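Lists > Ivetstead Residents > Archive > Thread: Bandeck complaint

Subject: Re: Bandeck complaint, what happens now?

On Wednesday a list member wrote:

> Can somebody who was at the hearing tell the rest of us what was decided? The Trivdale council website only says "adjourned" and the paper hasn't printed a word. I signed the complaint back in February and I've had one letter since, which was mostly about data protection. Also, is it true the two councillors can still vote on the depot while all this is going on? That seems mad to me.
>
> And does anyone have the actual text of the complaint? I lent my copy to next door and it's gone for good.

Hello all,

I was there for nearly all of it (I missed the first bit because of the bus), so I'll have a go. Please correct me if you took better notes, mine are on the back of a parking notice.

First, yes, adjourned. The standards panel heard the opening from the investigating officer, then the solicitor for the two councillors stood up and said they'd only been given the second bundle the evening before, all 121 pages of it, and could they have more time. The chair was visibly cross but said yes. I'd have been cross too, but I think it was the right call. If they'd ploughed on, the whole thing could have been thrown out later on a technicality and we'd be back to square one with our petition and our folding table outside the library!

What the panel did settle is the scope. They will look at whether the two of them should have declared the dinner with Menon before the depot vote, and whether the officer's report was shown to Bandeck ahead of publication. They won't look at whether the depot is a good idea. I know that will disappoint people — it disappointed me a bit — but a standards panel can't overturn a planning decision and the chair said so more than once. If anybody wants to go after the decision itself that's a judicial review, with proper lawyers and proper bills, and I believe the clock on that is very short. Ask someone who does it for a living, not me.

On voting: true, I'm afraid. Until there's a finding they keep their seats and their votes. One of them has said she'll leave the room for anything with Bandeck in it. The other hasn't said anything at all, and he walked straight past us in the corridor looking at his phone. The depot is item 17 on the next full council agenda, which usually means they reach it when everyone is tired and wants their tea, so do come along if you can and sit where they can see you. The public gallery is supposed to hold 20 but the end seats are broken and have been since I moved here.

You asked for the text. I've got the version we handed in and I'm happy to send it to anybody who mails me off list. I don't want to post it to everyone because it has home addresses on the signature sheets, and I haven't worked out how to black them out so they stay blacked out (my last attempt, you could just copy and paste the names underneath. Not good).

A couple of smaller things. There was a reporter there, from the Trivdale side I think, and she stayed right to the end, so something may still get printed. And the panel clerk asked that we stop ringing her. She was perfectly nice about it, but apparently the phone never stops and she can't tell us anything that isn't in the letters. Emails do get logged, so use those. Put the case number in the subject line or it goes in the general inbox with the bin complaints.

The new date isn't fixed. They have to find a day that suits the panel, both councillors and the solicitor, and the room has to be free as well. We've been promised at least 6 days' notice, which isn't much if you need to swap a shift, so I'll post here the minute I get the letter.
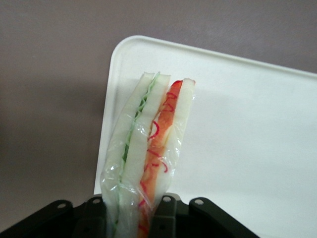 If you want a lift from the Ivetstead end when the date does come through, tell me early, as I can only fit three in the back and one of those has to not mind the dog blanket. And please nobody shout from the gallery this time. It did make me laugh, but the chair wrote it down.

Cheers for now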